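Kondau Printed Finger Set for Student Grippers

Sold in pairs – yellow, with black edge strips
Ships from the Workenberg store
Pack of 20 pairs available for schools and leagues

I coach the after-school robotics club at Workenberg, and I've been running these fingers on our arms since April, so the store asked me to write the page for them. Fine by me! I get asked about them at pretty much every meet anyway.

The Kondau set is a pair of printed fingers with rows of open pockets down the length. The pockets let the finger give a little when it closes on something, so a kid who drives the gripper shut too fast (all of them, the first week) doesn't crush the part or stall the motor. Our old fingers were solid bars and we went through servos like candy. 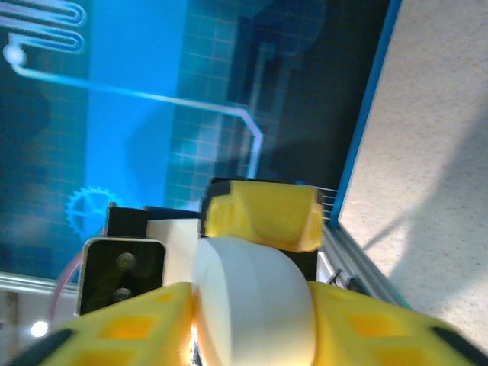
Where they've earned their keep for us is the handover task in the Salance Cup. One arm picks up a part, the other arm takes it, and the part can't touch the table in between. It sounds easy until you've watched a team try it with stiff fingers. Round parts are the worst because they want to roll out the second the two grippers stop agreeing with each other. With these you can be a bit off on the angle and still get away with it, and my students now spend their practice time on the code and the timing instead of picking stuff up off the floor.

Fitting them took my group one meeting, and most of that was looking for the right hex key. You get 3 screws per finger. Tighten them by hand, then give each one a last little nudge with the key – please don't lean on it, the holes are plastic. If you have the older Pintér mount, you'll need the adapter plate, which is a separate item and goes out of stock all the time, so order it with the fingers.

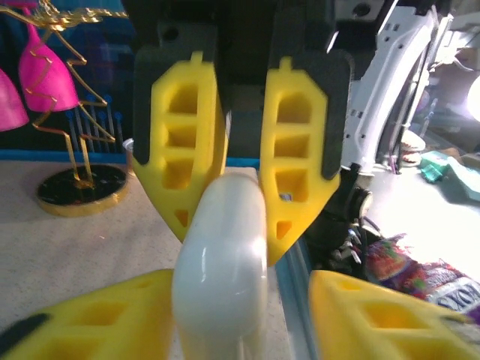 A few things I'd want to know before buying. The tips will wear. We swap ours after 100 practice runs or so we tell ourselves, and really it's whenever somebody complains. Wipe them down with a damp cloth, skip the alcohol. And keep the pairs together in a bag, since a new finger across from a tired one grips crooked and you'll blame your code for an hour. Ask me how I know.

They aren't great for very thin things like cards or single wires. For that we still use the flat tips that came with the arm, and changing over between rounds is quick enough once the kids have done it a few times.

In the bag
One left finger, one right finger
Mounting screws plus 3 spares
Printed fitting sheet

Fits: Kondau student gripper, Pintér mount with adapter plate
Returns: unopened bags only

Page updated 4 Oct 2023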